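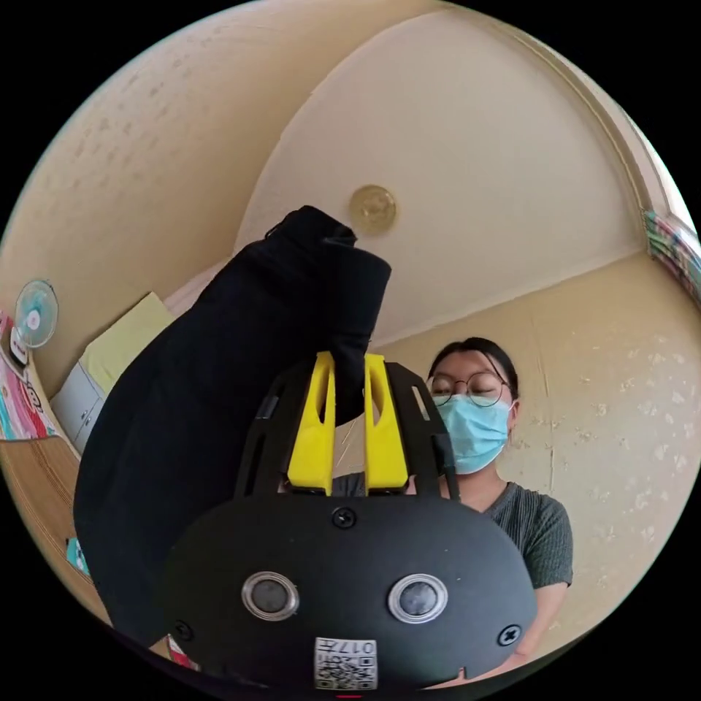 A hand-held gripper closes on a piece of black fabric. Cloth handling is the subject of the new Mimham release.

PLUDITZ RELEASES MIMHAM 11 PLANNING SOFTWARE FOR CLOTH HANDLING

13th June - Pluditz today announced the general release of Mimham 11, the latest version of its perception and planning software for robots that work with clothing, towels and other soft goods. The release is available immediately to all current licence holders.

Mimham takes wide-angle video from a camera mounted at the gripper and proposes where to grasp a piece of cloth, how far to lift it and when to let go. Earlier versions treated each of these as a separate step. Version 11 plans them together and revises the plan while the cloth is moving, so that a fold or a bunched end that comes into view partway through a lift can be taken into account.

The planner was trained on 696 hours of demonstrations made by people using hand-held grippers in ordinary rooms. Operators were asked to handle garments at their usual pace, under the lighting already in place. Pluditz has found that dark fabrics remain the hardest to read, as seams and edges show little contrast, and the perception module has been retrained with this in mind.

The release also includes a labelling tool developed with Brulesance, which has worked with Pluditz on the project from its early stages. The tool lets a reviewer mark the start and end of each grasp on a timeline, note the type of item and set aside recordings that are not suitable for training. Faces can be blurred before a recording leaves the site where it was made.

A trial version was made available to 102 licence holders in April. Their comments led to several changes, including a clearer display of planned gripper paths, a simpler calibration routine for fisheye lenses and an option to stop a lift when the system's confidence in a grasp falls below a level set by the user.

Mimham 11 accepts plans and corrections through the same programming interface as the previous version, and existing projects will open without conversion. Organisations using the older Michalski control module should install the current driver before upgrading. Support for that module will continue for another 200 days.

Documentation, release notes and a set of sample recordings are available to licence holders through the Pluditz customer portal.

About Pluditz
Pluditz develops perception, planning and control software for robots that handle soft and irregular materials. Its programs are used in laundries, clothing repair workshops and research laboratories.

Media enquiries: Pluditz Communications Office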